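Call for Participants: Table Setting and Tray Service Study

Posted in September by Ravindran Acharya, Study Coordination Office

The Clernura Institute for Household Practice invites adults living in or near Druvville to take part in a study of how people set, carry and clear a tray at the table. The study is part of the Drirar project, which examines ordinary serving tasks in homes, care residences and small dining rooms. Its findings will be used to prepare written guidance for people who serve meals as part of their daily work.

The Institute is seeking 84 participants. Of these places, 61 are reserved for persons who have worked in food service, home care or housekeeping at any time. The remaining places are open to all applicants. No special knowledge of table service is required.

The activity

Each participant will be seated or standing, as preferred, at a table with a white top. The articles used are a serving tray and a plate. Participants will be asked to place the plate on the tray, to remove it, and to set it down again beside the tray, following short printed instructions.

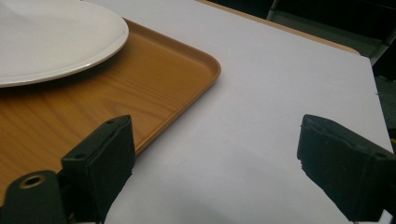 Plate resting on the serving tray, table setting study.

The tray has a wood-grain finish and a raised rim. Placement of the plate in relation to this rim is one of the principal matters under study. Participants may work at their own pace, and no score is given. A staff member will return the articles to their starting positions between rounds.

Each visit consists of 3 rounds, with a rest period after each. The rounds differ in the starting position of the plate and in the wording of the instructions.

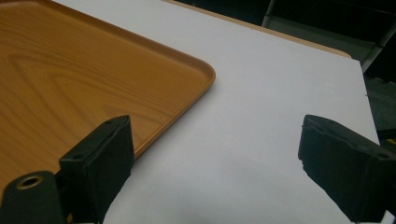 Sessions are held in the ground floor study room at the Moussa Building, Druvville. Morning sessions begin at 9:30 a.m. and afternoon sessions at 1:30 p.m. Participants should arrive ten minutes early to sign the consent form. Long sleeves may be worn. Large rings and loose bracelets should be left at home or placed in the locker provided.

Who may apply

Applicants must be 18 years of age or older and able to read instructions in English. Persons who are left-handed are particularly encouraged to apply. Applicants who took part in the earlier cup and saucer study remain eligible, provided that their last visit was in a previous calendar year. 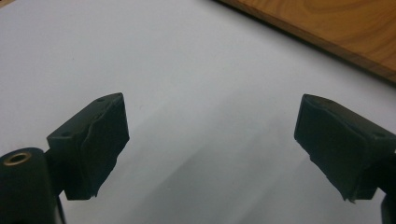
Participants will receive a gift card upon completion of the visit. Parking is free in the lot behind the building. Those who withdraw before the final round will receive partial payment in accordance with the Institute's standard schedule. Participation is voluntary, and a participant may stop at any time without giving a reason.

Records of each visit are kept under a participant number. Names and contact details are stored separately and are not shared outside the Institute. 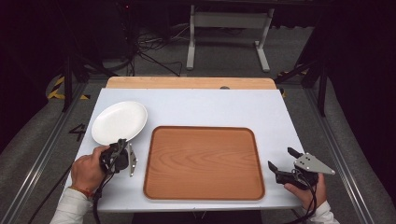 Plate and tray set out side by side on the white board.

How to apply

Application forms are available at the front desk of the Moussa Building or by telephone at extension 2352. Please state your preferred session time and any relevant work experience. Questions about eligibility should be directed to Omar Salameh, Participant Liaison. Applicants will be notified by mail.

Recent notices

Drirar Project: Summary of First-Year Activities
Call for Participants: Folding and Storing Table Linen
Part-Time Position: Study Room Assistant, Druvville
Change to Front Desk Hours, Moussa Building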